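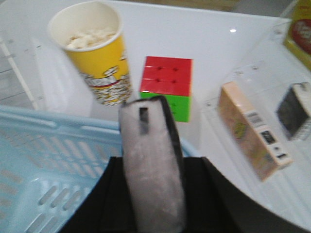

BENCH NEWS — gripper fault on the sorting cell

Quick one before I run for the train. December 14, 2018, and the Joleck arm is on restricted use until further notice. Please read this even if you never go near it.

What happened: Malte was running the mixed-items job, small groceries and toys into the basket. Pick 22 was the popcorn cup. Gripper closed, kept closing. Force limit is set at 15 newtons, the log shows 40 before he hit the stop. Cup squashed, popcorn all over the floor, no one hurt. His hand had been in the cell a minute earlier to straighten a box. So yeah, we're treating it as a near miss.

Cause, as far as Lerato can tell: the limit sits in the tool file, and the tool file went back to defaults after the Hindov controller update. No warning on the pendant. Nothing. Mỹ Chu went back through the logs and found 11 earlier picks over the limit, all on hard things like the Rubik's cube, which didn't care, so we didnt notice. Padding on the finger has been checked for tears, none found.

For now:
Half speed only. Two people present, one on the stop.
Check the force value on the pendant before the first pick and write it in the book — the paper one.
Hands out of the cell unless the arm is locked off. Not paused. Locked off.
No soft or open packages till Hollmann send the patch. They're saying February, I've asked for sooner.

If you've seen an odd grip on the other arm, tell Lerato, even if it seemd minor at the time. Fresh popcorn is in the bottom cupboard and it is for testing, thanks.

Birgit Ehlers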